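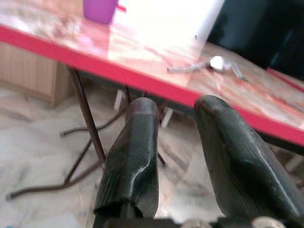 What should you do first when a table is to be cleaned? Take everything off it, and put each thing where it belongs before you reach for a cloth.

# Chapter 2: Tables and Floors

In the first chapter we spoke about the cupboard and the tools which are kept inside it. Now we come to the large flat surfaces of the home. They are the surfaces that people touch, walk on and put things on the whole day, and for this reason they take most of the time of the person who cleans.

The chapter is written for students who begin their first practice period in a household. Sunita Okafor, who taught this course in Eltport before me, used to start with the bathroom. I have changed the order, as my students had difficulty with stone floors and made the same mistakes in every house. The bathroom has moved to Chapter 10.

## Words for this chapter

**Glare**: strong light which comes back from a shiny surface. It can hide dust and marks from your eyes.

**Vein**: a line or streak of another colour which runs through stone.

**Seam**: the narrow line where two tiles meet.

**To etch**: to damage the polish of a stone with acid, so that a dull spot remains.

**Neutral cleaner**: a cleaner which is neither acid nor alkaline. The word "neutral" or "pH 7" is normally written on the bottle.

## 2.1 The table top

A table collects small things. A cup is left there, then a sheet of paper, then a toy, and in the evening there is no place to eat. Begin at one end and work to the other. Cups and plates go to the sink. Papers are put together in one pile, but you do not throw any paper away unless the family has told you so. Small round objects such as balls and beads should go into a bowl or a box at once, because they roll.

Now look at the top from the side, with your head low. When a shiny table is seen from above, the glare from a window or a lamp can cover half of it. From the side you will find the sticky rings and the crumbs. If the top has a pattern with many colours, use also your fingertips, for a marbled pattern hides a stain very well.

Wipe with a damp cloth, from the far side towards yourself, and catch the crumbs in your other hand. Then wipe the edge. Students forget the edge more than any other part, though it is the part where children hold on.

A pattern like marble does not mean that the table is marble. It may be stone, but it may also be glass, plastic or a printed sheet. Ask the family before you use anything stronger than water with a little washing-up liquid.

## 2.2 The marble floor

Marble is a softer stone than many people believe. It has two enemies in the home: acid and grit. Vinegar, lemon juice and many bathroom cleaners will etch it, and no mopping brings the polish back. Grit is the fine sand that comes in under the shoes. If you mop before you sweep, you rub this sand over the polish.
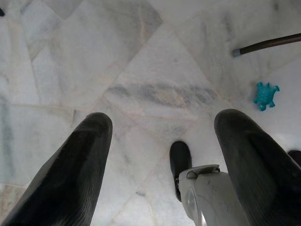

Sweep therefore with a soft broom, or use a dry dust mop, and start in the corner which is farthest from the door. Toys are picked up first, also the ones under the table. Follow the seams with the broom where they are a little lower than the tiles, as dust stays in them.

For mopping, fill one bucket with warm water and neutral cleaner and a second bucket with clean water. Press the mop well. A marble floor should be damp and never flooded. Change the water when you can no longer see the bottom of the bucket. At the end, dry the floor with a cloth, or you will find pale water marks on it later.

Do not try to scrub away a grey or brown streak before you know what it is. In her practice diary, Thư Hứa wrote that she had worked on one dark line for a long time in a house in Otmont, and it was a vein in the stone. Her test was a good one, and we will use it in Section 2.3: wet one fingertip, rub the line gently, and look at the finger.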